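Skirkar Tarp Shelter: Owner's Manual
Section 4. Pitching, Tensioning and Taking Down

Revised May, by Geert Vandenberghe
Reading time: 8 min

This section applies to the Skirkar 271 (two-person) and the Skirkar 681 (group size). Steps are the same for both models unless a note says otherwise. Read Section 3, Choosing a Site, before you unpack the shelter. Pole assembly is covered in Section 2 and is not repeated.

4.1 Before you start

Check that the following are in the carry bag:

– tarp body with ridge tape sewn in
– 2 upright poles
– 8 stakes
– guylines with sliders attached
– repair sleeve

The 681 is packed with a second ridge strap. The 271 does not use one, and the strap cannot be added later.

CAUTION: Do not cook, burn fuel or run a heater under the tarp. The fabric is not flame resistant. 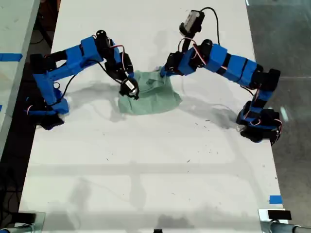 4.2 Laying out

1. Clear the ground of stones, cones and cut stems. Grass can stay.

2. Find the wind direction. One of the long sides must face it. If the wind is shifting, use the direction of the last strong gust.

3. Unfold the tarp with the coated side down. The coated side is the smoother one and carries the Travura label near one corner.

4. Pull the four corners out by hand until the ridge tape lies straight between the two end grommets. Do not stretch the fabric over your knee or stand on one corner while pulling the other.

5. Stake the two windward corners. Drive each stake at an angle, with the head leaning away from the tarp, until the hook is level with the ground.

NOTE: On sand or loose gravel, the supplied stakes do not hold. Use the Runow ground anchors (sold separately) or bury a filled bag at each corner point.

4.3 Raising the ridge

6. Insert the tip of the first pole in the end grommet from below. Hook the end guyline over the same tip. The guyline goes on after the grommet. If it goes on first, the grommet rides up and can slip off in wind.

7. Stand the pole upright and stake its guyline in line with the ridge. Leave the slider at the halfway mark.

8. Repeat steps 6 and 7 at the other end. One person can do this if the first guyline is kept short and the pole is leaned slightly outward.

9. Stake the two remaining corners. Leave them slack for now.

10. 681 only: clip the second ridge strap to the center loop and to both end grommets. The strap must lie flat, with the printed side up. A twisted strap will cut into the seam tape over a long trip.

4.4 Tensioning

Tension is set in a fixed order. Setting the corners before the ridge leaves a fold across the windward panel that cannot be pulled out afterward.

11. Tighten the two end guylines in turn, a little at a time, until the ridge has no visible sag.

12. Tighten the windward corners, then the leeward corners.

13. Stake out the side loops last. These need light tension only. A side loop that hums in the wind is too tight.

14. Wait until the fabric has settled, then go back to step 11 and repeat once. New fabric stretches more than used fabric, and the first pitch of a new shelter may need a third pass.

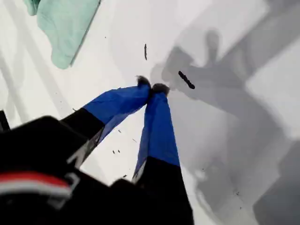 Fig. 4-2. Two fingers, closed at the tips.

NOTE: The sliders grip by friction. Wet line is stiffer and may need to be fed back through the slider by hand. If a slider creeps under load, turn it over and check that the line runs through the larger hole first. If it still creeps, replace it. Do not tie a knot behind it, as the knot cannot be released quickly in a storm.

4.5 Pitching low in bad weather

The tarp can be pitched low on the windward side to keep out driven rain. Shorten both poles by one section, move the windward stakes to the grommets on the hem, and leave out the windward side loops. Keep the leeward side open enough to get out without unclipping anything.

CAUTION: Take the shelter down if the poles begin to bow. The low pitch reduces the load on the poles but does not remove it. Do not use the shelter under snow.

4.6 Taking down and packing

15. Release the side loops, then all four corners, then the end guylines. Hold each pole as its line comes free.

16. Shake off water and grit. Wipe the stakes before they go in their pouch – grit carried in the bag wears the coating faster than weather does.

17. Fold the tarp in half along the ridge tape, then in half again. From there it can be rolled or stuffed. Changing the fold lines from trip to trip is good for the coating.

18. If the tarp was packed damp, hang it in the shade at home the same day. Do not use a tumble dryer.

The carry bag has room for the tarp, poles and stakes of the 271. With the 681, pack the poles outside, under the two side straps.

4.7 Small repairs

Holes shorter than the width of a thumb can be closed with the Deák patch tape listed in Section 7. Clean both sides, let them dry, round off the corners of the patch and press it on from the coated side. Tears that reach a seam or a grommet should be sent in. Do not sew them: each needle hole will leak and the stitching pulls out under tension.

A pole section that has split must be replaced. The repair sleeve will get a shelter through the rest of a trip, taped at both ends, but should not be left on for storage.

Continue to Section 5, Cleaning and Storage.

Contact: Travura Customer Service | © Travura. All rights reserved. | Back to top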